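**Two-bin vs. min/max for C-class hardware**
Stockroom & Purchasing > Replenishment methods

---

**pitchdia**

We carry 573 active part numbers in fasteners, ferrules, spacers and similar. All of it is on min/max in Idora with a nightly reorder report. Stock accuracy on this class is bad. Operators take a handful, no transaction gets entered, and the system still shows 3718 of an M4 washer when the shelf is bare.

I want to move the whole class to two-bin and stop issuing it to work orders. Expense on receipt, card in the back bin, scan the card when the front bin runs out.

Questions:

1. How are you sizing the second bin?
2. Does anyone still keep an on-hand balance for two-bin parts?
3. Cards or bin labels for the scan?

---

**oxbow_mrp**

1. Daily usage times lead time, plus a safety factor. We use 1.5 for anything domestic and 2 for imports. Round up to the pack quantity. If the result doesn't fit in the bin, the part doesn't belong on two-bin.
2. No. A balance with no issues against it only ever goes up. Zero it and set the planning code so it drops out of the run.
3. Bin labels. Cards get lost.

---

**Remzi Aydoğan**

Disagree on 3. A label that stays on the bin gets scanned twice, once by the person who empties it and once by the person who walks past an hour later. You then have two orders open with Tenum for the same spacer. A card moves. If it's in the collection box it has been pulled, and if it's in the bin it hasn't. Lost cards cost us a reprint every few weeks. Duplicate orders cost us shelf space for a year.

Also disagree with the flat factor. 1.5 on a part with steady usage is too much and on a lumpy one it's too little. Take the largest usage seen in any one lead time over the last twelve months and size to that.

---

**oxbow_mrp**

Duplicate scans are a software problem. Block a second request while one is open. Idora has a flag for it on the item-site record, default off.

Largest usage in a lead time assumes you have usage. OP just said operators don't record it.

---

**Remzi Aydoğan**

Receipts, then. Over twelve months receipts equal usage closely enough for a washer.

---

**oxbow_mrp**

Over twelve months, yes. Not inside a lead time of 10 days. If he buys quarterly, receipts tell him nothing about the peak.

---

**pitchdia**

We buy quarterly on most of it, so oxbow is right for our data. I could explode the BOMs against shipped orders and get theoretical usage by week. It misses scrap and rework.

Didn't know about the open-request flag. Will check our version.

---

**fillet_weld_9**

BOM explosion is what we did in Climbridge. Add a scrap percentage per family and move on. Every part here costs pennies. The expensive mistake is running out, and the second most expensive is spending six weeks on a spreadsheet.

One caution about expensing on receipt: talk to accounting before year end. We switched in February, after close, and it was still a one-time hit they wanted warning of.

---

**pitchdia**

Noted. Controller is already in the loop.

Next question is physical. Shelf bins front-to-back, or side by side? Racks are 18 inches deep and the bins I have quotes on (Bansal, open-front) are 11 long. Front-to-back doesn't fit without overhang.

---

**halfnut**

Side by side, then. It works as long as the sequence is fixed: pull from the left, refill to the right, slide over. Mark the shelf edge. The failure mode is people drawing from both at once, and then both run out in the same shift with no signal ever sent.

Another option is one bin with a bagged reserve. Seal the reorder quantity in a bag, put the card inside the seal, drop it in the bottom. Opening the bag is the trigger. It halves the shelf space and can't be drawn from by accident. It takes somebody's time to bag on receipt.

The first has plastic bins in a side-by-side row on a white tabletop: 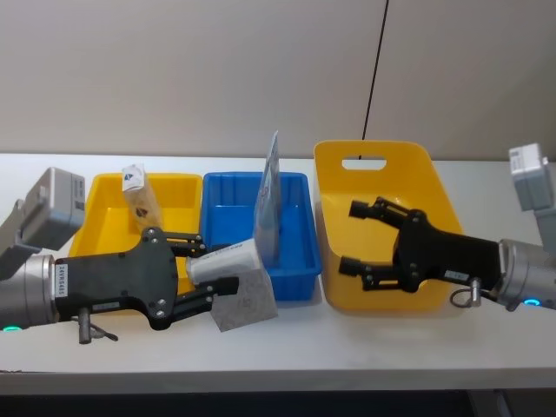
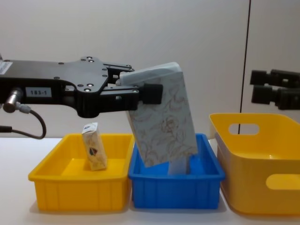
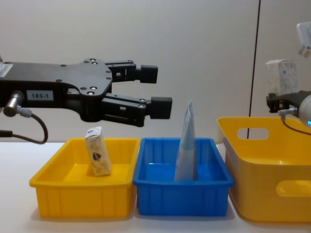
On bin size, don't buy one size for everything. We did, and 13 part numbers ended up split over neighboring positions with handwritten arrows. Buy two widths where the larger is exactly double the smaller, so the shelf pitch stays the same when a part gets moved up. Check the lip height too. A low lip is easier to pick from but it caps the fill at well under the catalog volume. Size on usable fill, measured with real parts.

---

**Remzi Aydoğan**

Second the bag method for anything under M3. We weigh the reserve on a counting scale, sample of 50, and write the net weight on the card. With larger hardware the bag tears and you're back to loose parts.

---

**oxbow_mrp**

Agree on the bags, for once. Sample of 50 is light for plated washers, piece weight varies too much between lots. Use 100 and resample on each receipt.

---

**pitchdia**

Plan for now: two widths, side by side, cards with the open-request flag turned on as well, theoretical usage plus scrap by family. Bagged reserve on the small stuff. Starting with the ferrules, they're one supplier and one rack.

Does anyone have a card layout that survives a year in an oily bin? Laminated ones have delaminated at the punch hole on us before.

---

**fillet_weld_9**

Punch the card first, laminate, then punch a smaller hole inside the first one so the film is sealed to itself all the way around. Or buy synthetic stock and skip lamination.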